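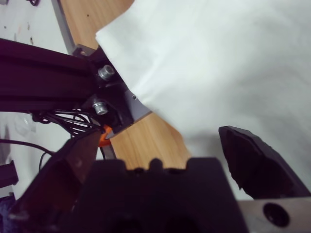 Tablecloth

A tablecloth is a cloth spread over a table, for protection or for looks, usually both. Sizes vary with the table. Plain white is the traditional colour for formal meals in much of Europe and its former colonies, incl. Canada and Australia. Related items: runner, placemat, underlay (also called a silence cloth).

Materials
Linen, cotton, cotton-polyester blends, vinyl-coated cloth. Linen creases readily and is ironed damp. Cotton is softer, cheaper, shrinks on first wash unless pre-shrunk. Blends hold fewer creases but keep greasy stains longer. Damask is a weave and can be made in any of the above — the pattern shows on both sides, reversed.

Drop
The drop, or overhang, is the length of cloth hanging below the table edge. Measured from the tabletop down. To size a cloth: table length plus 2 drops, same again for width. Casual drops are short, clear of the lap. Banquet cloths often go to the floor. Uneven drop is the commonest fault in a hurried setting, and is fixed by lining up the centre crease with the middle of the table before smoothing outward.

Folding and laying
Large cloths are generally folded lengthwise in a screen fold, so that two people, or one with a bit of practise, can open them along the table without dragging. Laying on the diagonal, so corners hang at the middle of each side, leaves the corners of the table bare. Used in cafés as a top layer over a darker cloth. On a bare timber top the cloth slides; a felt underlay stops this and dulls the noise of plates.

Care
Shake outdoors, brush off crumbs. Treat wine and beetroot stains before washing, cold water first. Hot water sets protein stains such as egg. Dry flat or over a wide rail, a thin line leaves a ridge. Store rolled on a tube where space allows. Starch attracts silverfish and shoud be washed out before long storage.

Collections
The Rurnov household linen collection lists 1,147 pieces, 13 of them banquet cloths over 100 years old. The catalogue was compiled by Uthai Nilsuwan and groups cloths by weave, then by hem. Mended cloths are kept in with the rest. The Eder cloths, a hotel set, are noted for hand-rolled hems and laundry marks in red thread.

See also
Napkin
Damask
Oilcloth
Table setting

Page last edited 11/5/24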